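The Tall Unit

The kitchen at Te Moana was fitted by Ashton Bolger's father over one winter and taken over by Ashton Bolger in January, along with the rest of the house. By spring the furniture had been distributed. The kitchen remained, and the buyer wanted it working, so Bolger drove up from Dornville with a drill, a level, a box of shims and a list.

The list had four entries. The first was the drawer under the oven, which stuck. The second was a tap washer. The third was the strip under the wall units, which had come away at one end. The fourth read "tall unit, gap," in his sister's handwriting.

He did the drawer first. It held baking trays and a folded cloth, and the cloth had worked its way behind the runner. He removed the cloth, vacuumed the channel and put the trays back in order of size. The tap washer took longer because the shutoff valve under the sink had not been turned in years. He put oil on it and went on to the strip, which needed two screws. When he came back the valve moved a quarter turn, then all the way.

At four o'clock he started on the gap.

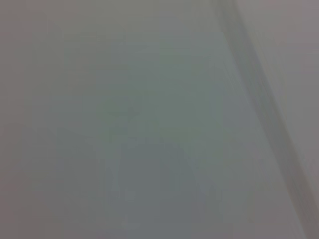 Color was the part his father had cared about. The doors were Noltent, bought flat, and the factory finish had been sanded off and replaced by hand with a Hidetti enamel mixed to a recipe that was never written down in one place. Bolger found the parts of it in a notebook in the bread bin. There was a base white, then a dark gray measured in drops, then a correction, then a correction to the correction. His father had kept notes on how the gray behaved in the evening, and Bolger, standing with the notebook open, checked them against what was in front of him: a dark band slanting down toward the right, very slightly warm, and above it in the corner a flat gray that had gone over to pink. Lower down there was a bluer patch. The notebook said "mauve after four, leave it." He left it.

The gap was a separate matter. A door on a tall unit should hang parallel to its neighbor, and if it does not, the hinges are adjusted until it does. Each hinge has a screw for side to side, a screw for depth and a slot for height. Bolger had adjusted a great many hinges. He measured the gap at the top and at the bottom, wrote both numbers on a piece of tape, and turned the upper side screw by half a turn. He closed the door and measured again. The numbers had changed in the correct direction and the door looked worse.

He turned it back.

His sister called while he was on the step stool.

"Is it the hinges?" she said.

"It's adjustable."

"He used to say it was the house."

"Everybody says that when they can't set a hinge."

"Did you do the drawer?"

"There was a cloth in it."

"Green?"

He looked over at the counter. "Green," he said. She asked him to keep it.

After the call he emptied the unit to get at the carcass. The top shelf held jars, most of them washed and without lids. The lids were on the shelf below in a biscuit tin. He matched as many as he could and packed the jars in newspaper, necks down, 16 to a box, and wrote JARS on two sides. The middle shelves held flour, rice and a slow cooker with its instructions taped to the base. The bottom compartment was 300 mm high and held nothing except a roll of shelf paper and his father's level.

Bolger had brought his own level. He used his father's because it was already there.

The floor fell to the left. He had expected some fall, but it was six millimeters across the unit. The carcass followed the floor. The adjustable feet were all screwed fully in. A fitter starting from nothing would have wound out the left side, brought the cabinet true, and scribed a filler piece to cover the wedge it left against the wall. His father had owned the feet, the level and the filler. The filler was in the garage, still in its wrapper.

He took the shelf paper out and read the underside of the shelf above with a flashlight. There was pencil on it, in block capitals. FLOOR MOVES. SUMMER LEFT, WINTER BACK. SET DOOR TO WINDOW. DO NOT SET TO FLOOR.

He lay there for a while with his head in the cabinet. Then he got out and stood at the sink, where a person would normally stand, and looked at the door and at the window frame past it. The window frame leaned. It leaned with the whole rear wall, and had done so for as long as anyone had owned the place. The edge of the door ran beside it, and the space between the two was even from top to bottom.
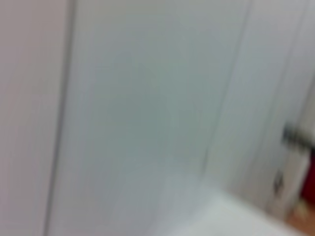 Te Moana, kitchen fronts, handle at the right.

Set true, the door would have been correct against the level and visibly crooked against everything else in the room. Bolger considered whether the buyer would own a level. He considered the sale agreement, which said "in good working order" and did not define a datum.

He opened and closed the door 31 times, which was his usual test and one he had never been able to justify to a customer. It did not bind. It stayed where it was put at every angle. He took the tape with the two numbers on it off the edge and stuck it in the notebook, on the page after the last correction, and put down the date: Friday, April 25, 2025.

The flour was out of date. He threw it out, wiped the shelves, and put back the rice and the slow cooker, then took the slow cooker out again and put it with the jars. He wound each foot in with two fingers to confirm there was no travel left. There was none.

On the list he crossed out the drawer, the washer and the strip. Next to "tall unit, gap" he wrote "checked." His sister would ask what that meant -- she had asked what it meant on every list since they were children -- and he tried the explanation in his head on the way to the car, with the box of jars against his chest and the green cloth on top. It needed the floor, the wall and the season, in that order. He went back in for the level.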